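Head camera comparison: glossy floors and exposure

jhakim
Posted in Cameras and Controllers

We are choosing a head camera for recording table tasks by hand, before moving them over to the arm. So far I have tried the Waneck and the Lurkasora. The task is wiping spills off a table with a cloth.

The still below is from the Waneck with auto exposure on. The table is fine to work from, but the floor behind it is polished white tile and picks up the whole window. 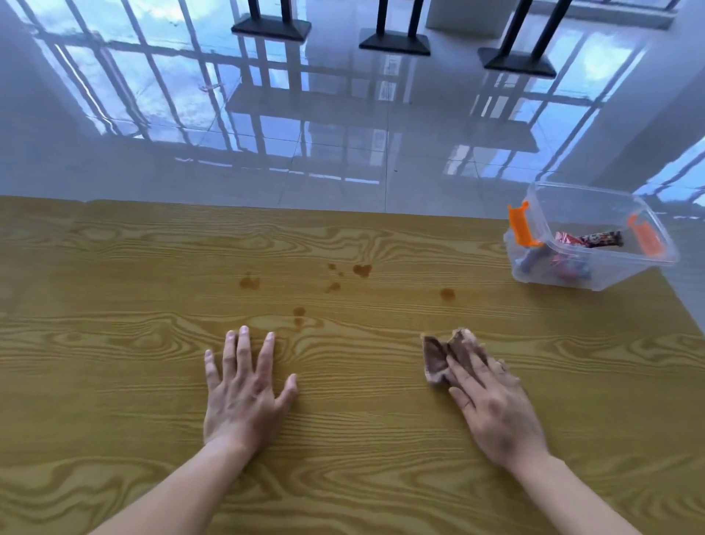 Wiping task, Waneck head camera, auto exposure

My worry is that the exposure follows the floor whenever the wearer looks up. Has anyone fixed this without covering the floor?

bumel_80
Lock the exposure. Auto is no good near a window. I set mine at 1/500 and leave it there for the whole session.

jhakim
1/500 is too dark for us late in the afternoon. We tried it in January and the wood grain went to mush.

idun.v
I'd look at the blur first. The wiping hand is slightly soft in your still and the flat one isn't. That matters more for tracking than a bright floor does. Brown liquid on brown wood grain will be hard enough to pick out anyway.

bumel_80
Don't agree. A bit of blur on a moving hand is normal and the tracker copes. If the brightness jumps halfway through a wipe you lose the spills, and those are what you are training on.

idun.v
Depends on the tracker. Ours dropped the fingers every time the cloth hand went soft. A shorter shutter and more gain sorted it. The picture is noisier but I can live with that.

Also, how does each camera do with the clear box? Depth on our Lurkasora goes straight through thin plastic and only finds the clips.

jhakim
Same here with the Lurkasora. The Waneck gets the rim most of the time, but the walls are patchy. I haven't tested it with the box empty.

kettle_arm
Tilt the camera down 10 degrees. You have the top third of the picture on floor and furniture legs, which you don't need for this task. It costs nothing and you can argue about shutters afterwards.

bumel_80
Fair point, though I would still lock it.

jhakim
Will try the tilt with exposure locked, 2 runs on each camera, and post the clips. Jad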